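Blog > Events > Was the Akura Video Ads Open Day Worth the Trip?

Akura, who sell ad slots on other people's video channels, opened their offices to small advertisers one Monday in March. I paid £12 for a ticket and got a lanyard.

Manaia Hinds ran the morning talk. She told us her clients' view rates had gone up by 43 per cent. Up from what? I asked twice and was promised a follow-up email, which hasn't come.

The dashboard demo was better, though it used sample product ads and no live accounts.

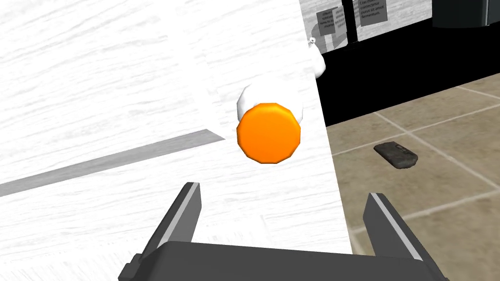

Ashton Kingi did admit that skipped views can still be billed on the cheaper plan. I'd want that in writing before spending even £50 with them.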